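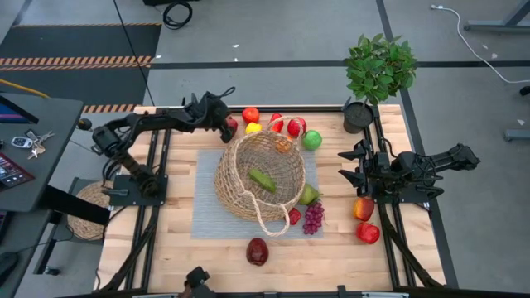

Cucumber and an orange fruit in the basket, rest of the fruit on the table.

A thread about trying to eat five a day when you live in Fostthorpe and the only greengrocer has become a vape shop. Long, petty, contains leeks. 1/

Background. Fostthorpe had a greengrocer for as long as I've lived here. Brown paper bags, a bell on the door, a sign saying PLEASE DO NOT SQUEEZE THE PEACHES that had clearly been written in anger. It shut in February. I had bought one bag of carrots there in the previous month, so I'm aware of my share of the blame. 2/

We are a town of 3,000 people and we now have two vape shops, a tanning place, and a Pop. For those lucky enough not to know, Pop is a convenience shop the size of a generous bathroom. It sells eleven kinds of energy drink and one kind of onion. 3/

The onion comes in a net of 3. If you need one onion, you are the owner of two more. I have looked into freezing onions. I have opinions on freezing onions. The main one is that everything in my freezer now tastes of onion, including the ice. 4/

"Get the bus to the big supermarket," says everyone who has a car. The big supermarket is in Dondeck. The bus to Dondeck is the 185, which runs every two hours and regards the timetable as a sort of mood board. 5/

I did the Dondeck run once a week all through spring. You get 40 minutes in the shop or you get two hours and 40 minutes. Have you ever spent two hours and 40 minutes in a supermarket? By the end I was giving people directions to the tahini. 6/

Also, a melon on a bus is a commitment. It got away from me at the roundabout and went the full length of the lower deck. A man stopped it with his foot, quite skilfully, and handed it back without a word. I have never felt so thoroughly judged. 7/

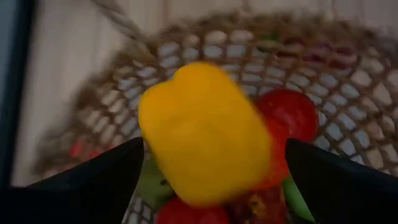 So I went for a veg box. The firm is called Drusano, which sounds like a treatment for an ear infection, but they deliver to our postcode and hardly anyone does. You pick small, medium or "family". I am one person. I picked medium, because I am also an optimist. 8/

The first box had 4 leeks in it. Fine, I like a leek. I made soup. The second box had 4 leeks in it. I made a tart, and I want it on record that the tart was good. The third box had a celeriac, a bag of something described as "winter greens", and 4 leeks. 9/

You can log on and tell Drusano what you don't like. There's a page for it. You may dislike two things. I chose fennel and beetroot at the start, when I was young and had not yet been tested, and you can't change them until your plan renews. 10/

I rang them. The woman was lovely. She said leeks are "very giving this year". I said they were, and could they give a bit less. She laughed and knocked something off my next box, and then the next box came with a free leek. 11/

Things I have learned to do with leeks: soup, other soup, tart, gratin, under a chicken, under a fish, in a cheese toastie (very good, do try this), left on next door's step with a friendly note. Next door gets the same box. The leeks came back. 12/

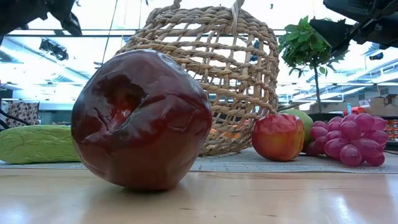 My fruit intake, meanwhile, is mostly theoretical. The box comes with apples, which I eat, and pears, which I don't, because a pear is hard for nine days and then ripe at some point while I'm asleep. I've missed every single one of them. 13/

Someone will now tell me to grow my own. I have a north-facing windowsill and a history. The basil lasted less time than the plastic it came in. I did get one chilli, last year, and showed it to so many people that it had gone wrinkly before I cooked it. 14/

Good news, of a kind. There's a market stall now, once a fortnight, in the car park behind the library. It is a trestle table and a very cold man. He had plums, proper tomatoes, those long sweet red peppers, and spuds with actual mud on. I spent far too much and had to carry it home in my coat. 15/

I asked if he'd be there through the winter and he said "if people come". So please come. I can't keep him going on my own, I've only got the one coat. Bring cash, his card machine works on the same principle as the 185. 16/

I've cut the Drusano box down to a small, from next month. They sent a nice email confirming it, with a recipe attached.

It's for leeks. 17/17

Adding this on the end as people are asking: the stall is on the library side of the car park, mornings only, gone by lunch. He does eggs as well, but you have to ask. And to the four of you who have messaged offering me leeks - no. Thank you, but no.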